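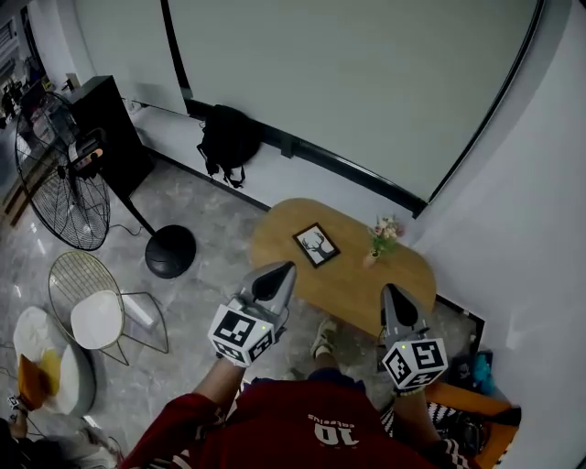 Page 4 of 12

Wumano Forums > Manipulation and Grasping > Papers > Werkix "Fillus" handheld demo paper, does the 72 percent hold up?

drybearing wrote:
Quoting the abstract again for people who skipped the earlier pages: "72 percent success with demonstrations collected entirely by hand, no robot in the loop." My problem is with "success" and with "entirely." The success number gets one sentence in the results section and no table. The text says 30 trials. You can't get 72 percent out of 30 trials. 21 gives you 70 and 22 gives you 73 and change. So either that's a typo or the 30 means something other than what it says.

torque_wench wrote:
It's 30 per task and there are 12 tasks. It's in the appendix, second paragraph. They pooled them.

drybearing wrote:
OK, I missed that, and I take back the typo comment. I don't take back the complaint. Pooling 12 tasks when some of them are "push the block to the line" and others are two-handed is how you hide a zero. Where is the per-task breakdown?

torque_wench wrote:
There isn't one. I'd like to see it too. But "they didn't print a table" and "they hid a zero" are two different charges and you keep sliding from the first to the second.

lowpasslou wrote:
I want to go back to the tracking, which got dropped on page 3 when everybody started fighting about statistics. The pose of each gripper comes from the printed cubes at the base. Look at how the person is holding them over the table: the cubes sit right above the wrists. Fine for a camera looking down from the head, as long as the arms stay put. Now reach across your body, or tuck one hand under the other to fold something. A sleeve goes over a cube and you have no pose for as long as it's covered. The paper says dropped frames were "interpolated." How many? Over how long a gap? If you interpolate through the moment of contact you've made up the only part of the demo I care about.

mr_gantry wrote:
We ran printed markers on a bench fixture for years and they were fine. You get more than one face on a cube, so you rarely lose all of it. People on this board talk about occlusion like it's a disease.

lowpasslou wrote:
A bench fixture doesn't have elbows.

mr_gantry wrote:
Fair enough, but the fix is a second view, and they have one. The grippers carry cameras too.

drybearing wrote:
Which brings me to the wrist views. The policy is trained on those, and then it runs on an arm where there's no person behind the tool.

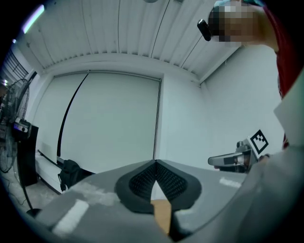

fillet_radius
Section Moderator, Manipulation and Grasping

Stepping in as a reader first and a moderator second. I think drybearing is onto something with the wrist view and has been making the case badly.

Look at how much of that view has nothing to do with the task. Ceiling ridges, the roller door, a fan, cables on the floor, and a person in a red shirt leaning in at the upper right with a big gray sleeve running down the side. The thing in the fingers is a little tan piece at the very bottom. Put the same camera on a robot and the shirt and the sleeve are gone. If the network learned to use the sleeve as a hint about where the other hand is going, it will lose that hint on day one. The paper needed a masking test: black out the person in training and see what happens to the 72. They didn't run one, or they ran it and left it out. I don't know which, and I won't guess.

Moderator part: please stop posting guesses about why Werkix left things out. Two posts from last night have been removed.

torque_wench wrote:
Agree on the masking test. To be fair to them, you can also see the marker on the other gripper standing up in plain view there, tilted a bit toward the lens. So for two-handed work each tool can at least sometimes see where the other one is. That was the idea in the paper I liked best and it hasn't come up once in four pages.

lowpasslou wrote:
"At least sometimes" is carrying a lot of weight in that sentence. It's a very wide lens. The marker is well off to the side and everything out there is bent. Your corner detection is only as good as your lens calibration, and there's one line on calibration in the entire paper. I believe the relative pose works on a good day. I'd like an error number in millimeters, against something other than itself.

newbie_pnp wrote:
Sorry if this is a dumb question. Why not just drive the real robot by hand and record that? Then you don't need any markers.

mr_gantry wrote:
Not dumb. It's slow and the operators hate it. With handheld tools you can do a lot of demos in an afternoon, in any room you can carry them into. That's the whole pitch, and I think the pitch is good even if the paper is thin.

drybearing wrote:
"Any room" is another claim I'd poke at. They say "diverse environments" and the footage I've seen is the same kind of room over and over. The test arm was in the Kleinschmidt building, and the paper never says whether any training demos were recorded in there. If they were, "diverse" means very little.

torque_wench wrote:
That one I can answer. The corresponding author put a correction note on the project page on Wednesday, April 28, 2021. Part of the training set was recorded at Kleinschmidt in March, in the room next to the test arm. The note doesn't say how much.

drybearing wrote:
So the test room is next door to a training room and it's in a footnote on a web page. I rest my case.

torque_wench wrote:
You rest a case. Next door isn't the same room, and they did correct it without being dragged.

mr_gantry wrote:
I asked for it pretty loudly on page 2, so a little dragging.

lowpasslou wrote:
Does the note say anything about the dropped frames?

torque_wench wrote:
No. There's a contact address for requests about the raw logs. I wrote to it and asked for per-task counts, the length of the longest tracking gap in each demo, and whether they ever trained with the person masked out. If I get an answer I'll post the whole thing, including the parts that make me look wrong.

fillet_radius wrote:
Good. I'm leaving the thread open. Anyone who has built a copy of these grippers, please post your own gap lengths, with the camera model and the marker size. No numbers from memory.

newbie_pnp wrote:
What marker size did they use? I can't find it.

lowpasslou wrote:
It isn't in there. Add it to the list.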